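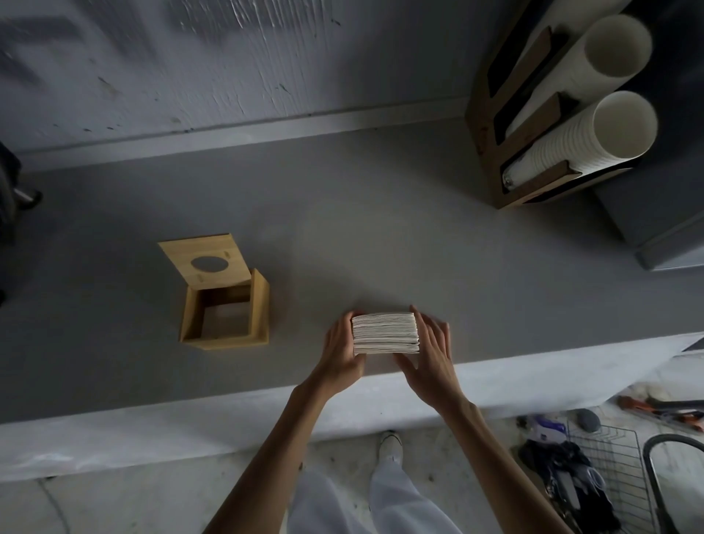

Fig. 1. Squaring a napkin stack by hand before loading. Box open at left, cup dispenser behind.

19th December
Coffee counter, Plomside shop – napkin box and cup dispenser

Complaint carried over from last week: napkins coming out in clumps of three or four, and the lid of the napkin box rocking when someone pulls hard. Took the lid off and looked at the whole thing before cutting anything new.

The box is the light wood one, a four-sided base with no bottom panel, so the stack sits straight on the counter. The lid has the round hole in the center. Inside width of the base is fine for the Stirora napkins we have been buying since May. The fold is a flat rectangle and it goes in without bending if the stack is square. If the stack is put in as it comes out of the wrapper, the edges are stepped, the top layers catch on the inside wall and the pull goes sideways.

Loading procedure, as tried today:
Lid off, stood up behind the base.
Take a thick stack, cup the left edge, press the right end flat with the other hand.
Turn a quarter and repeat on the long side.
Lower in level. Do not push down in the middle.
Lid on, pull two napkins and throw them out.

Trial 1, stack not squared: 30 pulls, 11 clumped.
Trial 2, stack squared: 30 pulls, two clumped, both in the first five.
Trial 3, squared and overfilled so the lid sat proud: stopped early, lid lifted on every pull.

So the fill height matters more than I had assumed. The lid has to seat fully on the base. Marked a pencil line inside the base, low enough that the lid drops on under its own weight. Anything above the line goes back in the cupboard.

Rocking: the lid is flat, checked against the steel rule. The base was sitting on a ridge of old sealant. Scraped it off and the rocking is gone. No change to the joinery. The dowels in the lid are tight, leave them alone.

Hole edge is slightly rough on the underside. 220 paper on a finger, two minutes. Did not enlarge it. The Zumbridge box has a bigger hole and people take a handful at a time from it.

Cup dispenser: dark wood, angled slots, white paper cups nested in long stacks. Works. Only note is the plastic sleeve. If the sleeve is left on past the slot mouth it grips the last cups and they come out in pairs. Pull it back before loading, or take it off completely. I prefer off, but then the stack has to go in with both hands or it bends in the middle.

Stock on the shelf after filling: 1820 napkins, 398 cups. Enough napkins for the break. Cups are short – order goes to Jiang with the sandpaper and the glue, same account as before.

Open items:
Cork or felt under the base? The counter is smooth and the box walks a little on a hard pull. Try felt first, one strip per side.
A bottom panel would stop the walking too, but then the box has to be tipped out to clean. Leaning against it.
Repeat trial 2 with a half-full box. The last third of the stack has not been tested, and a short stack may slide around inside.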